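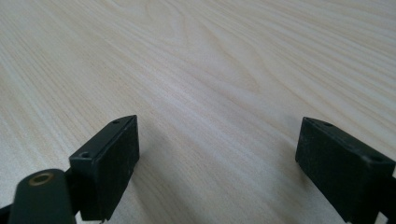 Nakcombe community hall to reopen with refinished timber tables

August 6, 2022

NAKCOMBE – The Bucur Community Furniture Program has completed the refinishing of the meeting and dining tables at Nakcombe Hall, and the main room will reopen to hirers and regular user groups later in August.

The tables have been in continuous use for suppers, craft groups, polling and public meetings. An inspection last year found lifting edges, heat marks and several older coats of varnish that had yellowed unevenly. The hall's management considered replacement before accepting a proposal from Vaselness, the joinery workshop engaged by the program, to retain the existing tables and renew their tops.

Work was carried out over 12 weeks under the direction of Laurențiu Ghiță, workshop manager at Vaselness. Old finishes were removed by hand, damaged edges were repaired and each top was sealed with a clear matte coating supplied by Flamik. No stain was applied, and the natural colour and grain of the wood have been kept.

"The people of Nakcombe have eaten, voted and argued at these tables for a long time, and there was a strong wish to see them stay," said Margareta Matei, director of the Bucur Community Furniture Program. "We are very pleased to return them to the hall in a condition that will serve its users for many years."

Mr. Ghiță said the paler tone of the wood had been concealed for decades. "Once the varnish was off, there was no question of colouring it again. The pattern of the grain deserves to be seen, and a clear finish is also simpler for the hall to touch up when a mark does appear."

The project was funded through a public appeal, which received 107 individual donations, together with a contribution from the program's maintenance reserve. A total of 1,020 hours of workshop labour was recorded, including time contributed by two apprentices completing their finishing modules.

User groups are asked to observe revised care guidelines. Hot dishes must be placed on mats, adhesive tape is not to be applied to the tops, and spills should be wiped with a soft damp cloth. Solvent cleaners and abrasive pads are not permitted. Printed copies will be kept in the kitchen and included with all new hire agreements.

Existing bookings will be honoured at current rates. Groups that moved to other premises during the work should confirm their return dates with the bookings office.

Media contact:
Senga MacRitchie
Communications Officer
Bucur Community Furniture Program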